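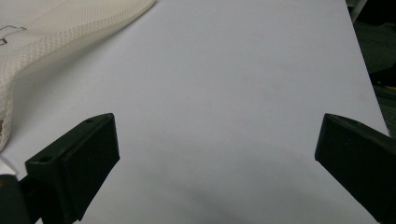 Tablero Tasel 14 para mesas de trabajo

El Tasel 14 es un tablero de sobremesa pensado para talleres de costura, encuadernación y manualidades. Se coloca encima de una mesa ya existente y la protege de cortes, pegamento y pintura. Lo fabrica Flareck y lo distribuye Pamness en toda la Península.

La superficie tiene acabado mate por las dos caras, de modo que se puede dar la vuelta cuando una de ellas se desgasta. El núcleo mide 14 mm de grosor y no se comba con el peso de una máquina de coser doméstica. Los cantos van redondeados y sellados – conviene revisarlos una vez al año si el tablero se limpia con agua.

No necesita tornillos. Se suministra con 2 tiras antideslizantes que se pegan en la cara inferior, a un par de dedos del borde. En mesas barnizadas recomendamos esperar un día antes de apoyar peso.

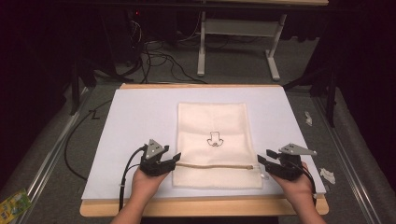
Para la limpieza diaria basta un paño húmedo con jabón neutro. Los restos de cola blanca se levantan con una espátula de plástico cuando están secos. No use acetona ni estropajos metálicos, dejan brillos que luego no se quitan.

Características
Referencia: 1149
Grosor: 14 mm
Acabado: mate, dos caras
Color: blanco
Garantía: 2 años
Uso: interior

El tablero es compatible con las pinzas de mesa Bachmann que vendemos por separado. Los pedidos con corte a medida tardan más en salir y no admiten devolución, salvo defecto de fabricación. Si la mesa tiene las esquinas curvas, envíe una plantilla de papel junto con el pedido.

La versión anterior, con cantos rectos, dejó de fabricarse en enero. Quedan recambios de las tiras antideslizantes – pregunte por ellos indicando la referencia del tablero.

Ficha actualizada el jueves, 31 de julio de 2025.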